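Wellington Coutinho
2022-09-24

Sorting the mixed-parts drawer this week. Thread, because the drawer has beaten me before and I want the method written down.

Background: the drawer is where everything goes that comes out of a pocket, off a dead appliance or out of a job I didn't finish. Plumbing and electronics share it. Last cleared in July of a year I would rather not name.

Step one is small batches. Tip out the whole drawer and you end up moving parts from one pile to another until dinner. I take 5 pieces at a time, put them on a bare tabletop, and don't take more until those have a home.

Step two is sorting by what will hurt the part in storage, before sorting by what the part is for. Capacitors dislike heat and age. Valves dislike grit. Plastic clamps dislike being at the bottom under something heavy. Loose metal plates scratch everything.

The tabletop should be plain and matte. I used to do this on a patterned cloth and lost a diode in the pattern for a month. Brown works for me. Black parts, white parts and brass all show up on it.

Current batch: an electrolytic capacitor, a small brass valve with a red handle, a black rectangular component, a white plastic half-ring and a silver-gray metal plate. 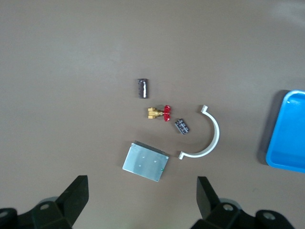

Birthe Vigfúsdóttir replied that she would throw out every loose electrolytic without testing it, on the grounds that a new one costs less than the time it takes to find the meter.

Fair point, Birthe, and for small values I agree. For the large ones I still test. Capacitance first, then ESR, then leakage at rated voltage if it passed the other two. A part rated for 2000 hours at full temperature may have used most of them in whatever it came out of, and a capacitance reading alone won't tell you.

Discharge before you handle the leads. Through a resistor, please. A screwdriver across the terminals leaves a pit in the screwdriver.

Valves: work the handle through its full travel a few times. If it binds, it goes in the scrap brass tin. If it moves freely, look through both ports for scale, check the threads against a known fitting, then cap both ends with tape and write the thread size on the tape. Unlabeled valves get bought again. I own the receipts.

Black rectangular things: read the top under a raking light before reaching for the magnifier. Could be a relay, could be a film capacitor. Pin count and spacing usually settle it. If the marking is gone and the meter says nothing useful after two minutes, bin it.

White half-ring: probably half a pipe clamp. A half clamp is worth keeping only if the other half is in the house. I give it one week in a tray by the door. After that it goes.

Metal plate: heat sink or shielded module, to be decided. If it turns out to be a heat sink, old thermal compound comes off with isopropyl and it goes in with the hardware. If there's a board inside, it goes with the electronics.

Storage is Prakik boxes, the shallow ones with movable dividers. The deep Brendex ones stack better, but small parts migrate under the dividers. Label on the front edge, never on the lid. Lids get swapped.

Cauã Rezende asks whether I keep an inventory. A text file, one line per compartment, 113 lines at the moment. Columns are box, compartment, part, value, date tested. No app. I search it before I order anything.

Next batch tomorrow. I can see a hose barb and something with a spring in it.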